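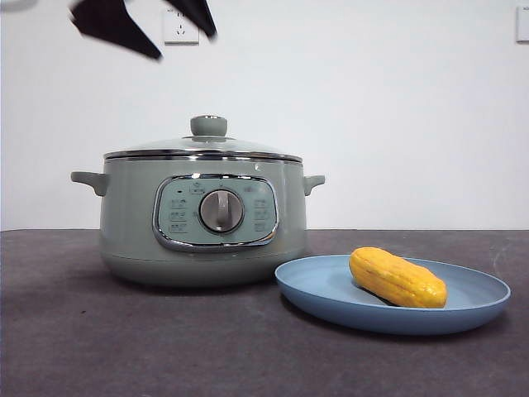
Soup weather again, and I've gone back to cooking in one pot on a table because the hob is still out. Week 3 of no proper kitchen. January, obviously, when else would it be. So the whole operation has moved to the back wall: dark grey tabletop, white socket just above it, green electric pot. That socket is the only reason I put everything where I did. The extension lead I bought has vanished into one of the boxes and I'm not opening forty boxes for it.

I do like the pot. Sage green, fat round middle, two stubby handles on the sides in the same colour. Mine's a Hovar, bought off Anwara Herath when she moved and didn't want to carry it down the stairs. She swore by it for rice. I'm less sure about the rice tbh, mine catches on the bottom every time, but for soup and anything soupy it's grand.

What I've cooked so far, from memory:

Lentils with too much cumin. Fine. Better the day after.

Noodles, a lot of noodles.

Potato and leek, which wanted blending and didn't get it (blender: also in a box). Lumpy. Ate it anyway, two bowls.

Prakash's chickpea thing. Prakash Palaniappan sent me the recipe in four separate messages, out of order, with the ginger turning up last when I'd already got the lid on. I'll type it up properly once I've done it right.

Main thing I've learned is to get everything out on plates BEFORE the pot goes on. There's no drawer to rummage in, no side to shove things along, so if I haven't got it to hand it isn't going in.

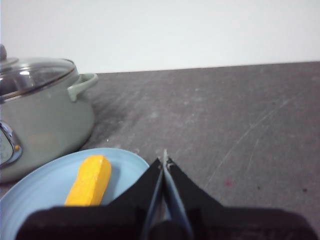 Plates, then. I've unpacked the blue ones and that's it, the rest can stay wrapped until the cupboards are up. Pale blue, nice rounded rim, they've survived two moves and a dropped box. They do as chopping board, spoon rest and dinner plate, sometimes all in one evening. Washing up is in the bathroom sink, which I hate, so fewer plates the better.

Cupboards are coming from Mitden, supposedly. Order 3326, if anyone from Mitden is reading, hello, please ring me. I was quoted one date, then another, then an email saying my delivery was "progressing". The worktop is a separate saga and I'm not starting on that tonight.

A couple of you asked what the table is. No idea, it was here. Scuffed, and a bit felty to look at, so I wipe up spills quick.

Next up is dumplings on top of a stew, lid on, see if they rise. My gran did them in a pan the size of a bucket and never measured a thing, so I've no quantites to work from. If you've got a recipe that fits a smallish pot and doesn't need an oven, stick it in the comments. No leeks please. I've still got three.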